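# Mancombe Robotics Club: kitchen task gallery

I coach the evening group, and I'll say up front that I had doubts about this project. The students wanted a robot that could cook in a toy kitchen. My view in June was that a club with 40 members and one working arm should learn to pick up a block first. They voted, and I lost.

The plan they wrote, under the team name Skulline, promised "full meal preparation." I crossed that out. What they've worked on since is moving small things on and off a stovetop, and I would call that plenty.

Máté Hegedűs wrote most of the grasp code and keeps the log. By his count there were 205 tries before the spring break, and he calls 200 of them "useful data." I asked how many ended with the object where it was supposed to go. He is still working on the definition.
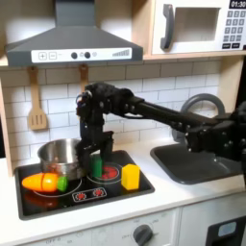
Blocks are the easy case. They have flat sides and the fingers have something to close on. The carrot is rounder and comes with a leafy top, so I'd like to see a lot more runs with it before anyone uses the word "reliable" on a poster again.

The Kisamer meet scores on repeat runs, same object, same spot, no hands in the kitchen. Our demo nights have never been held to that. Parents clap for the one that works and go find the snacks.

Log sheets are in the blue binder. Please write down the failures too, including the dull ones.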